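Ileo Student Team Takes Its Lane-Keeping Software to the Highway

25 October 2022 - Hi, I'm Kirsten Hjaltested, and I get to coach the student self-driving club at Droter College (best job on campus!). We've just been picked as one of 16 teams for the Estow Road Challenge, and the whole shop is still buzzing.

Our project is called Ileo. It's software that finds the painted lines on a road and works out where the lane goes, and the students have been at it since June, mostly over cold pizza.

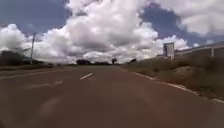
Open road with dashed lane lines and a solid white edge line on the right.

Faded paint gives us the most trouble, so that's what the team is working on now. They've labeled 200 road pictures by hand and want another 100 before the challenge. A big thank-you to Sarıgül for the new computer!

Want to join or come say hi? Stop by the shop any afternoon and ask for Kirsten.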